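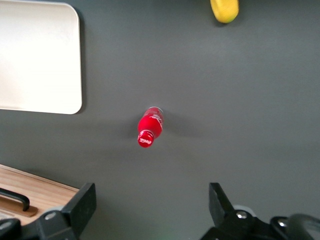 At what point may an operator reach into the shared work area?
Only when both arms are in protective stop and the cell panel shows the stop as held. A pause in the program does not count as a stop.

6. Handling loose objects on a two-arm table

6.1 Scope
This section applies to Zuto table cells with two arms and parallel grippers, working at reduced speed without a fixed guard on the operator's side. It covers setting out the table, releasing the arms for work and checking the grip. Cells with suction tools are dealt with in Section 7. Where the site has its own written rules, the stricter rule applies.

6.2 Before setting out
1. Read the cell's risk assessment and check that the objects to be handled are on its list. An object not on the list must be assessed before it is placed on the table.
2. Put both arms in the parked position and press the stop button on the operator's side.
3. Wait until the panel shows the stop as held.
4. Inspect the finger pads. Replace any pad that is split, lifted at a corner or worn through to the metal.
5. Check that every screw on the finger brackets is present and tight.

Caution: Finger pads must be replaced after 4,000 closing cycles even if they look sound. The count is kept on the panel under Tools and is not reset by a restart.

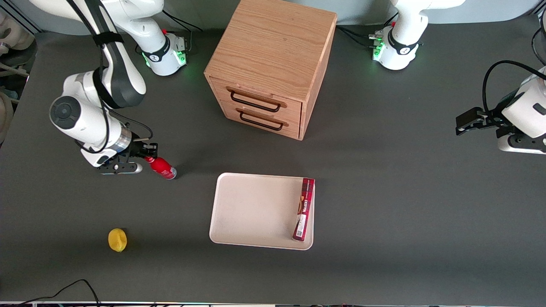
Woo
Technical Author, Skemier (Prokcombe office)
Issued 20 August 2021

6.3 Setting out the table
1. Place fixed items first: cabinets, trays and boards. Drawers must be fully closed before the arms are released, unless opening them is part of the task.
2. Turn cabinets so that the drawer handles face the arm that will use them.
3. Place loose items next. Leave at least 40 mm clear on each side of any item the gripper will close on.
4. Place round items, such as fruit and bottles, away from the table edge. If an item rolls when let go, move it or change its direction. Do not wedge it with tape or packing.
5. Check where the cables run. A cable may lie on the outside of an arm if it is strapped to the links. It must not cross the area where objects are picked up.
6. Take away tools, cups, pens and anything else that is not part of the task.

Note: An item in a tray may overhang the rim only if the second arm has no planned path on that side. Enter the overhang on the layout sheet.

6.4 Releasing the arms
1. Stand clear of the table and confirm that no other person is within reach of either arm.
2. Select reduced speed.
3. Release the stop, then release one arm only. The other arm stays parked or held still above the table with its fingers open.
4. Run the approach without closing the fingers. Watch the gap on both sides of the object.
5. If the approach is clear, run it again and allow the fingers to close.
6. Release the second arm after the first grip has been checked under 6.5.

Caution: Indicator lights on the base of an arm show the state of that arm alone. Do not use them to judge whether the cell is safe to enter. Use the panel.

6.5 Checking the grip
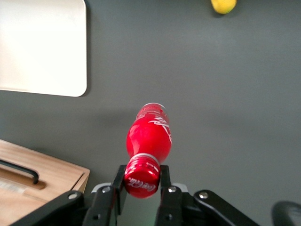

Grip checks are made with the arm stationary and before any lift. The checker confirms that both pads meet the object, that neither pad rests on a loose part, and that the grip matches the type named in the task sheet. With a bottle lying on its side, the grip may be taken across the body or at one end. A bottle pinched by its red cap, with the body pointing away from the gripper, is recorded as an end grip, and the limits below apply to it.

1. Set the closing force to the end-grip value. Do not carry over the value used for a body grip.
2. Lift 5 mm and hold.
3. If the free end drops or the object turns between the pads, lower it and open the fingers.
4. If it stays level, carry on at reduced speed. The lift height for an end grip must not exceed 34 mm until the grip has been passed for normal use.
5. Do not pass an end-gripped object over the other arm or over an open drawer.

Note: Caps and lids that can be unscrewed or pulled off are treated as loose parts. They may be gripped only if the assessment says so by name.

6.6 Records
Enter the layout, the grip type and the result of each check in the cell log on the same shift. Failed checks are entered too. Log sheets are kept with the risk assessment, and both are reviewed every December or after any change to the fingers, the table or the list of objects.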